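Burnora Bedding: Care and Sizing FAQ

Answers to the questions most often sent to the Grewal service desk. Last revised in June.
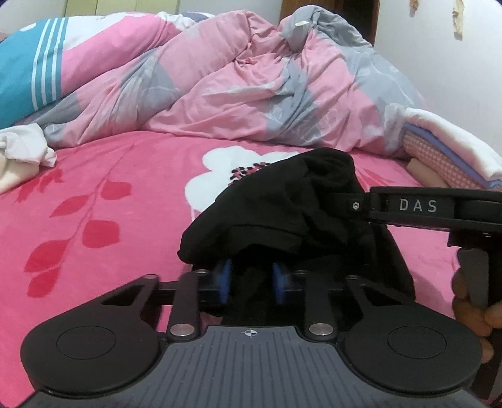

Fitted sheet with large flower print, shown with a comforter in pink and grey.

What size fitted sheet do I need?
Measure the mattress, not the bed frame. Take the width, the length and the depth at the side seam, with any topper in place. Compare all three with the size chart. If the depth falls between two pocket sizes, order the deeper one.

The corners come off at night. Is the sheet faulty?
Usually not. The most common cause is a topper that was added after the sheet was bought. Measure the depth again. If the pocket is deep enough and the corners still lift, check the elastic: it should return to its resting length after being stretched by hand. Elastic that stays slack is covered by the guarantee.

What does the thread count on the label mean?
It is the number of warp and weft threads in one square inch of fabric. Our percale is woven at 398 and our sateen at 600. The two weaves are built differently, so the numbers are not a direct comparison of quality. Percale feels crisp and lets more air through. Sateen is smoother and heavier, and it snags more easily.

How should printed sheets be washed?
Wash warm with similar colors, inside out, and close any buttons or zippers first. Use a liquid detergent without bleach or optical brighteners. Wash separately for the first two cycles – reds and dark pinks release some loose dye at the start.

How much will it shrink?
Up to four percent in length and three percent in width over the first three washes. The cut sizes on the chart already allow for this. High dryer heat will take it further.

Can the comforter go in a home washer?
Twin and full sizes, yes, if the drum has room for the filling to move. Queen and king sizes should go to a commercial machine. Dry on low and stop the cycle every half hour to shake the filling back into the corners.

Where is the article number?
On the care tag sewn into the side seam. Comforter covers in the Wirell line start with 1133, and fitted sheets in the Brurnitz line start with 364. Please quote the full number when ordering a matching piece, as print colors vary between dye lots.

Can I return bedding that has been washed?
Only if there is a fault in the fabric, seams or elastic. Unwashed items can be returned in their original packaging within 30 days.

Who do I contact?
Aarti Singhal handles sizing and care questions. Ramesh Mittal handles returns and guarantee claims. Messages received after 4 p.m. are answered the next working day.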